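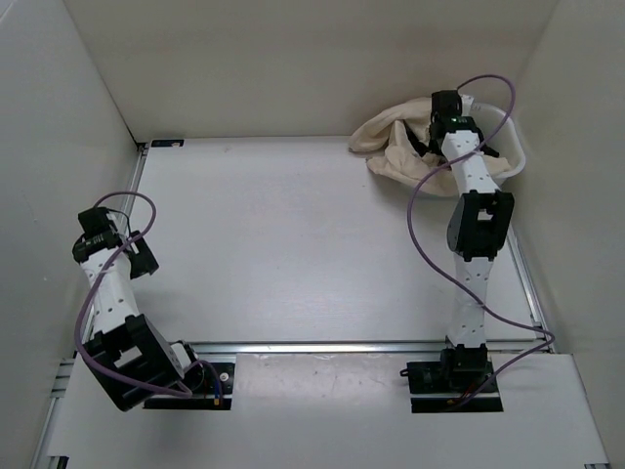
Tracey Tapley would like it on record that she does not believe in folding. She irons her pillowcases, she owns a linen closet with labels on the shelves, and she still thinks most of what gets said about putting cloth away neatly is salesmanship.

I had gone to see Pui-shan Chang expecting to hear the opposite. Chang teaches a home linen course out of a former shoe store in Sultside, and the flyer for it promises to "change the way your cupboards feel." I don't know how a cupboard feels. I read her Tapley's view before I had my coat off, and she laughed.

"She's mostly right," Chang said. "People fold to make a closet look good with the door open. Then they shut the door."

So why charge for a course? Hers costs $300 for 7 evenings, and the subject is what to do with a piece of fabric after it has been washed. I asked what takes seven evenings.

"Two of them are sorting," she said. "One is stains. Folding gets two, and I could do it in one if people stopped talking."

She worked in hotel laundries before this, the last of them at the Vendmont, where by her account the linen room held 3,000 pieces when everything was in. I asked if the number was a guess. She said it was an inventory, and that she had signed it. A fold there had a purpose: the stack had to fit the shelf, and the person grabbing from it at six in the morning had to get one sheet and not three.

"At home you have what, four sheets?" she said. "You can find four sheets in any condition."

I pointed out that this was a strange thing for her to say, given the flyer. She told me she hadn't written the flyer.

What she does defend is the step before the fold. A cloth left in a heap, she says, takes on the creases of the heap, and the longer it sits the more work it is to get them out. She holds that you should find two corners first – any two on the same side – and let the weight of the cloth do the rest. Most beginners grab the middle, lift, and end up with a bundle that has changed shape without getting any flatter.

"They pat it," Chang said. "They press down on the top of the pile like it's bread dough. I don't know what they think is going to happen."

I tried it on a cream cotton throw of hers and patted it within the first minute. Finding the corners took me longer than I care to admit. Once I had them, the thing did hang straight, and I got it into a rectangle that she called acceptable and then refolded.

I remain unsure about some of her other claims. She says cloth stored on a roll lasts longer than cloth stored in a square, because the threads don't break along the crease. When I asked how much longer, she said "years," and when I asked how she knew, she said she'd seen it. That may be so. She also recommends a wooden folding board by Mac Carthaigh, and she sells the board. I asked about that too.

"I make very little on it," she said. "Use a cereal box if you want. Cut it to the width of your shelf."

That was the most useful thing I heard all afternoon, and it isn't on the flyer either.

Before leaving I asked whether she folds at home. There was a pause.

"Towels, yes. Sheets, when my sister's coming," Chang said. "Fitted sheets I put in a bag."

The next course starts in November. She still has places.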